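Robotics club gets its arm moving

May 17, 2023

I stopped by the Clakness robotics club this week and stayed way longer than I meant to! The students have been building an arm they call Ernar since January, and they're finally at the fun part — teaching it to do small jobs on a tabletop without anyone holding its hand.

Jyoti Pant runs the club, and she has 15 kids signed up this year (it was five when she started). They raised $400 for parts, most of it from a bake sale, and I can vouch for the lemon bars.

Manju Singhal, one of the older students, let me sit in while her group argued over how slowly the arm should come down toward the table. She wanted slow. Jitendra Mishra wanted a lot faster. They settled on slow for now, and I got the feeling that one isn't over.

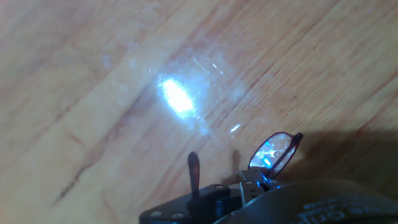 The club is also getting ready for a regional meet, where each team gets two tries at every task. Babita Chaudhary is writing the practice schedule, and parents who can drive should let her know — she's still short on cars.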